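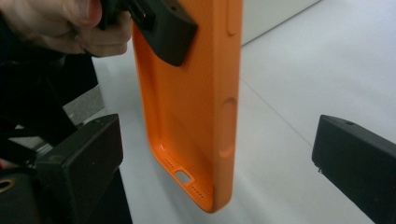
Photo: Ingeborg Pfeiffer

Getting a Rubbery Phone Case Clean Again

My orange case was the color of weak tea by the end of September, and I had very nearly thrown it out when my neighbor Eluned Howells told me to try dish soap first. Well, she was right, and I've done every case in the house the same way since!

Take the phone out (I know, I know, but I've met people) and shake any crumbs into the sink. Fill a bowl with warm water, not hot, and squeeze in a little plain dish soap. Let the case sit in it while you drink your coffee. Then go over it with an old soft toothbrush, paying attention to the inside corners and the little lip that runs around the edge, where pocket lint likes to settle in for the winter.

If it still feels tacky after rinsing, make a paste from 2 spoonfuls of baking soda and a few drops of water, rub it on with your fingers and rinse again. Go easy on anything with a printed pattern. I'd keep bleach away from it altogether – I tried that once on a pale green one and it came out blotchy and smelled like the town pool in Besau.

Stand it on its side on a dish towel and leave it overnight before the phone goes back in. A dusting of cornstarch, wiped off with a dry cloth, takes away that grabby feeling when you slide it into your jeans.

Ink from a ballpoint is another matter, and I haven't had much luck with it. Rubbing alcohol on a cotton ball faded mine a bit.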